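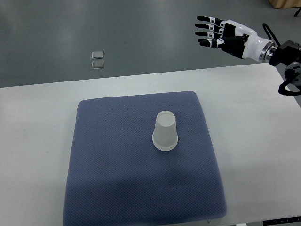 Automation on the packing floor: what changes for the people?
Student project report by Sidra Afridi and Gijs Geerts

We spent our placement in August at Tasteo, a food service supplier in Flelinberg, looking at how staff were finding the new robotic handling stations. We expected to write mostly about machines, and ended up with notebooks full of people!

Tasteo has two stations so far, both running a system called Onow. Each one is a robot arm with a five-fingered hand, working at a plain white table. The job we followed most closely was picking up and placing frosted plastic cups, which start upside down on a soft blue-grey pad. It sounds simple until you try to explain to someone exactly how hard you squeeze a cup.

The site handles 3139 trays on a normal shift, and 227 of those now go through the stations. That's a small share, but it has already changed the roster. Ruby-Lee Ellery used to stack cups all day and now looks after both arms. She learned to adjust the grip settings in a fortnight, and her wrists don't ache when she gets home — she brought that up before we'd even asked. We loved watching her work out a fault by ear.

It's not all rosy. Teun De Haan misses the chat along the old packing line, because the stations sit well apart and you can go an hour without talking to anyone. He'd also like to know what happens to casual shifts if more arms arrive. Sohail Bukhari, the floor supervisor, couldn't tell us yet, and we think staff should hear early, even if the answer is "we don't know".

Our suggestions: rotate people through the station role, pay for the extra training time, and put the two tables closer together. We'd love to come back and see the third station go in.

We use cookies to improve your experience on this site. Accept all | Manage preferences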